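Resa Grasping Set: Gallery

The Resa set is a collection of short pick-and-place demonstrations used to train the grasping policy at Pluvalari. People do the picking by hand, with a gripper in each hand, and the recordings go to the training group at the end of the day. So far the set holds over 500 demonstrations. Of these, 380 have been checked and labeled, and 53 were thrown out for lost marker tracking.

The first round uses play food on and around a marble-patterned table. Afonso Sampaio wrote the task list and Armindo Mota runs the labeling. More pictures will be added in November.
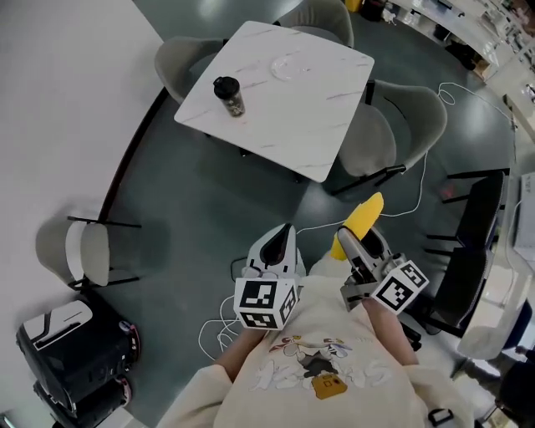

Two-gripper setup from the operator's side. The yellow banana-shaped piece is in the right gripper, and each gripper carries a marker cube.

Each demonstration has 4 labeled stages: reach, close, carry and release. Operators are asked to keep the marker cubes in view and to move at a normal pace. A fumbled grasp stays in the set if the operator recovers and finishes the task, and Armindo tags it separately.

Views from the grippers are stored with the head view under the same task number. The label tool, Flivton, opens them side by side.

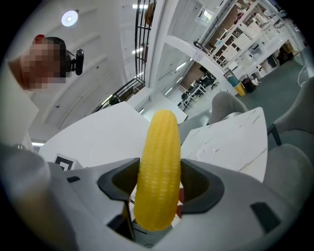
Toy corn between the finger pads, gripper view. Clear plastic piece on the table behind.

Requests for the task list or the label guide can be sent to Afonso Sampaio at the Mekonnen building, second floor.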